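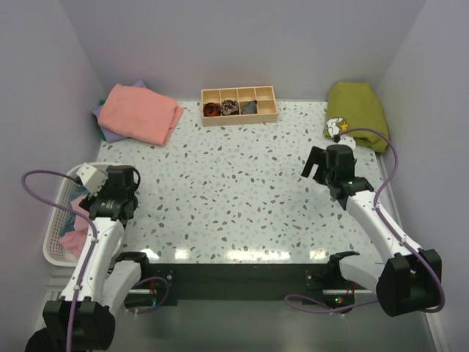
A divided wooden tray and folded cloths on a tabletop with a terrazzo-style pattern.

Skestosside revises guidance on speckled tabletops

SKESTOSSIDE, September 11, 2025 – The Skestosside building office has issued new guidance on the care and repair of terrazzo and terrazzo-pattern surfaces in public buildings. It replaces a leaflet that covered floors only.

The guidance separates true terrazzo, in which stone chips are set in cement or resin and ground flat, from printed or molded surfaces that copy the look. True terrazzo can be reground and polished again. Printed surfaces cannot, and grinding will remove the pattern.

"Most of the damage we record comes from the wrong cleaner," said Pauline Parsons, who edited the text. "Vinegar and other acids etch cement and marble chips. The dull patch is permanent until the surface is ground."

Building staff are told to use a neutral cleaner and a damp cloth, and to dry the surface afterward. Cement-based tops should be resealed every 2 years, or every year where food is served. Chips in the surface up to 3 millimeters deep may be filled on site with tinted resin. Deeper damage is referred to a contractor.

The office surveyed 98 tabletops and counters in August, in libraries, clinics and the Grernora community hall. Wear was heaviest along front edges and beside sinks.

Gloss is also covered. High-gloss finishes reflect ceiling lights and can make a work surface hard to read from, and the guidance recommends a satin finish for desks and study tables. Liam Rowbotham of Velwood, the firm that holds the town's repair contract, said satin finishes hide fine scratches but show grease sooner – a matter for the cleaning schedule.

Printed copies are available at the building office. Questions about surfaces still under warranty should go to the original installer.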